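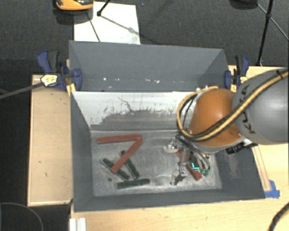

Teaching a robot by hand is a fine idea until you have to do it 60 times before lunch, one early tester at Grelside told us, and we have decided to treat that as a product requirement.

Dornness releases Flakeo 2, with fewer repeats and a pause button

GRELSIDE, 06/08/2022 -- Dornness today released the second version of Flakeo, its software for showing an industrial arm how to do a job by steering it through the job yourself. The first version did this too, provided you had patience and a strong lower back.

Flakeo 2 lets an operator work in either of two ways. You can take hold of the arm and walk it through the motion, or you can sit at a desk and drive it with a hand controller. Both kinds of demonstration go into the same library, and a task can be started one way and finished the other. Customers asked for this in December. They asked for the pause button well before that.

Bin picking gets most of the attention in this release. Long parts that lie across one another are easy for a person to sort out and hard for a person to explain, so Flakeo 2 doesn't ask for an explanation. It records which bar the operator goes for first, the angle of approach and the point where the gripper closes. It also records the hesitations, which operators may now delete before their supervisors see them.

In trials at Grelside, a new bin task took up to 20 demonstrations to set up. Bars in two colors were used throughout, mainly so that people in the room could argue about them more precisely.

The work was done with Hallgrímsson, whose engineers wrote the remote control link and who have asked us to mention that the delay in the launch was not theirs. It was ours -- the manual ran long.

Flakeo 2 is available now at $1,395 per seat, including the hand controller. Existing customers can move their recorded tasks over without teaching them again. The manual is now 20 pages.

Press and sales inquiries: Dornness, Grelside office.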